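Fernumell Tea Box: Set-up and Care
Section 4. Filling and everyday use

The box keeps individually wrapped tea sachets upright and easy to see through the lid window.

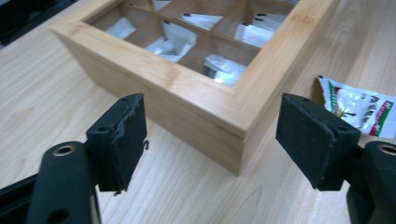 4.1 Before first use

1. Remove the box from its sleeve and take out the paper packing between the lid and the base.
2. Wipe the outside and the compartments with a dry, soft cloth. Fine bamboo dust in the corners is normal.
3. Leave the lid open for 60 minutes in a dry room. A faint smell of finishing oil will fade over the first few days.
4. Clean both sides of the glass with a barely damp cloth and dry it straight away.

Caution: Do not rinse the box or put it in the dishwasher. Water that gets into the joints will lift the partitions.

4.2 Choosing a spot

1. Stand the box on a flat, dry surface away from the kettle, stove and sink.
2. Keep it out of direct sun. Bamboo changes colour unevenly, and light through the glass will fade printed sachets.
3. Check that the lid can open fully without hitting a shelf or cupboard.

4.3 Filling the compartments

1. Open the lid with both hands and let it rest on its hinge stop.
2. Sort the sachets by type. Throw out any that are torn or unsealed.
3. Stand the sachets upright with the printed end at the top.
4. Fill each compartment until the sachets stand up by themselves but still slide out easily.
5. Close the lid slowly. If it does not sit flat along the seam, take out the tallest sachet and try again.

Note: Sachets taller than 60 mm will touch the glass. Store these in the Fernumell tall caddy, part 276.

Note: Loose leaf tea, unwrapped bags and open biscuits or lollies should not be kept in the box. The lid is not airtight.

4.4 Cleaning

Empty the box once a month and tip it upside down over the bench to clear crumbs and tea dust. A dry pastry brush reaches the bottom corners. Wipe up spills at once.

If the finish looks dull, rub a few drops of food-safe mineral oil into the outside only. Leave overnight before refilling. Keep oil off the glass and out of the compartments.

4.5 If something is wrong

Lid sticks: The bamboo has taken up moisture. Leave the box open in a dry room for a day.
Partition loose: Press it back into its groove. Do not glue.
Glass rattles: Stop using the box and contact Nedlow Homewares, Hultport, quoting part 111.

Revised March 3, 2021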